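Participants wanted: does "adhesion practice" help people stick to a new habit?
Perkis Study Group, Room 20, call open through February 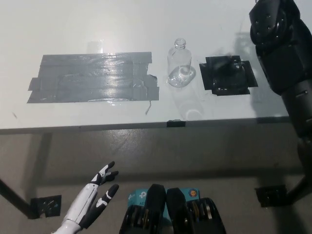
What we are asking

You have probably read that a habit takes a fixed number of days to form. The number changes depending on who is selling the planner. We would like to test one of these claims on ordinary adults with ordinary weeks, and we are looking for 57 people willing to try it.

The claim comes from a workbook method called Niro. It says that if you tie a small new task to something you already do every day, and write one line about it each night, the task will feel automatic before the month is out. Maybe so. Most of the support we have found for it is testimonials, and people who gave up in the first week tend not to write those.

What you would do

Pick a task from our list. They are dull on purpose: drinking a glass of water before breakfast, stretching for two minutes, putting your keys in the same place. Half of the group will get the full Niro workbook. The other half will get a blank notebook and a reminder to do the task. You don't get to choose which, and we'd ask you not to compare notes with anyone else taking part.

You will come in for an interview at the start and another at the end. Each takes around 20 minutes. Between the two you fill in a short form every evening. If you skip a day, leave it blank. Please don't fill in four days at once from memory – we would much sooner have the gap.

Who can take part

Adults 18 and over who can read and write comfortably in English and get to our building twice. You don't have to be interested in self-improvement. People who think the whole thing is nonsense are welcome, and so far we are short of them.

We can't take anyone who has used the Niro workbook before, or who works for a company that sells planners, habit apps or coaching.

What you get

A $57 gift card after the second interview, whether or not you kept up the task. You can leave at any point without giving a reason, and we will still cover your bus fare for any visit you made. You will not get advice, a score or a certificate. We make no promise that you'll be better organized, healthier or happier at the end, and if a friend tells you otherwise they didn't hear it from us.

Who is paying

Cistell, a small foundation, is covering the gift cards and printing. The publisher of the workbook has given us nothing and will not see the results before everyone else does. If the method works, we will say that. If the blank notebook does just as well, we'll say that too.

How to sign up

Ask for Toshiko Hoshino at the front desk or leave a note with your phone number and the best time to call. Afternoons after 2 are easiest for us. She will go over the consent form with you before you agree to anything, and you can take a copy home to read first.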